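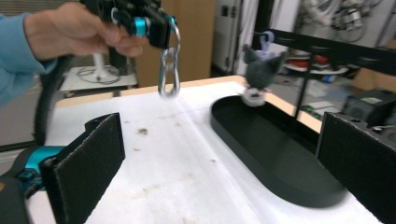 ok thread on the Tillero v Omer match bc three people asked and I keep telling it wrong

Omer batted first. Cold for May, outfield like a wet carpet. They got 163? no - checked the scorebook, it was 63. SIXTY THREE. All out before lunch

our opening bowler had 2 wickets in the first over and then couldnt find the strip again all morning. Didn't matter. Their middle order kept hitting it straight up in the air

best catch was at deep square. Left hand, running back, sun in his eyes. He'd dropped a much easier one earlier and had gone very quiet about it

so 64 to win. Lunch was long. Too long, there was pie

then we came out and lost four wickets before the scoreboard was even reset from their innings. I was padded up holding a sandwich

Omer have this slow left armer, must be in his fifties, bowls it so slow you have time to change your mind. I changed mine. Bowled for 1

wicket was fine btw. People blame the wicket. I've played on the one at Givura where there's a actual drain cover at short leg, this was fine

anyway our number eight. College kid, borrowed bat, had never made double figures for us. Swung at everything. Missed a lot of it

got to the point where we needed 9 with the last pair in and the Omer captain brought every fielder up close. All of them. Kid hits it over the lot for four

next ball same again, less well. Thick edge, over the slips, four. Scores level and the umpire calls a drinks break?? with one to get. no idea. We all had drinks

then a leg bye. Off the knee. Won by one wicket, hardly anyone clapped, I think we were all a bit embarassed

for anyone asking about the 85 - that was the return game, different match, different ground (the school field at Steyn). We lost that one badly and I am not doing a thread on it

also no, the kid did not get a 100 later that summer. That story is going round. He got a 40 something and a bad back

scorebook has tea on the second innings page so if you want the full bowling figures you'll have to squint. Will try and type them up

first nets are 2nd January, indoors, bring your own pads if you have them, the club ones are down to one good pair and a left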